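Robotics Club, Kudcombe Technical College
Minutes of the regular meeting

Date: Wednesday, November 9, 2022
Place: club workroom, ground floor
Chair: the club president
Minutes: the club secretary
Present: the members of the collecting group, the members of the arm group, the supervising teacher
Excused: two members of the software group (exam)

1. Minutes of the last meeting

The minutes were read and accepted with one correction. In point 4 it was written that the Helska arm is ready. It should be written that the Helska arm is assembled, but the second joint is not yet calibrated.

2. Report of the collecting group

The group is preparing demonstrations for the laundry task, with which our college will go to the Vandia student competition in March. At this moment we have 151 accepted recordings. The plan from September was to have 2000 before the winter holiday. The group said openly that this plan is not possible with two evenings per week. The teacher asked how many recordings were rejected. The group does not have the exact number, because rejected recordings were deleted in October. From now they will be kept in a separate folder until the end of the project.

The most common cause of rejection is that the tracking loses one hand when the arms are crossed. A second cause is that the operator starts to move before the signal.
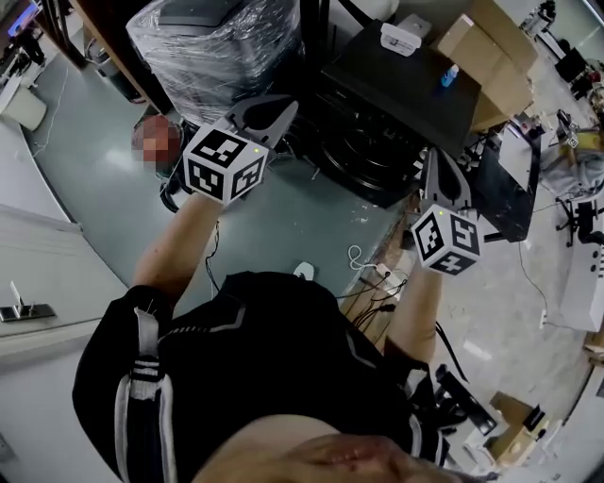 The Vandia rules for the manual demonstrations were changed last week, and the group read the new text to the meeting. Each recording must now begin with a still position of two seconds, both grippers open and empty, held in front of the body. The markers must be visible to the camera during this time. With the white cubes mounted at the wrists, as we wear them now, three marker faces can be seen on each side in the starting position, so the members agreed that the mounting does not need to be changed. The recordings made before the new rules will be checked again by two members of the group. If the starting position is missing, the recording will be used only for our own training and will not be sent.

One member asked if long sleeves are allowed for the operator. The rules do not say anything about it. The secretary will write to the organizers.

3. Workroom

It was discussed that cables on the floor are a danger for the operator, who looks at the hands and does not look at the feet. The arm group proposed to fix the cables with tape along the wall. The proposal was accepted. Empty cardboard boxes will be taken to the storage room by Friday, except the box of the Helska arm, which is needed for transport.

4. Money

The club has 3000 for this school year. The teacher reminded us that the travel to the competition must be paid from the same sum. The arm group asked for a spare motor from Mutiso. The decision was moved to the next meeting, when the group will bring a written offer with the delivery time.

5. New members

Two students from the first year want to join. They can come to the collecting evenings as helpers and, after 10 accepted recordings under supervision, they can work as operators. Votes for: all. Votes against: none.

6. Tasks

Collecting group: check the old recordings, make the folder for rejected ones.
Arm group: calibrate the second joint, fix the cables, bring the offer for the motor.
Secretary: write to the organizers about sleeves, send the new rules to all members.
Teacher: ask the college for a third evening in the workroom.

The next meeting will be in two weeks, in the same room. The meeting was closed by the president.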